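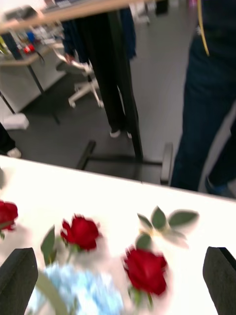 Chapter 4: Where the Examples Come From

I spent most of my first December at Wellwood picking up roses. Well, the robot picked them up — I was the one steering it, over and over, while it wrote down every move I made (my wrists still complain!). By the end we had 939 recordings, and I threw out 200 of them myself.

So this chapter is about that part of the job: how you gather examples a learning system can learn from. We'll start with how to run one good demonstration, then move on to variety — different flowers, different spots on the table, people standing around in the background — and finish with sorting the keepers from the junk. Annelore Buschmann let me borrow her notes from Waren for that last bit, and they're much tidier than mine.

Before you read on, grab a pencil and guess how many tries you'd need for one red rose.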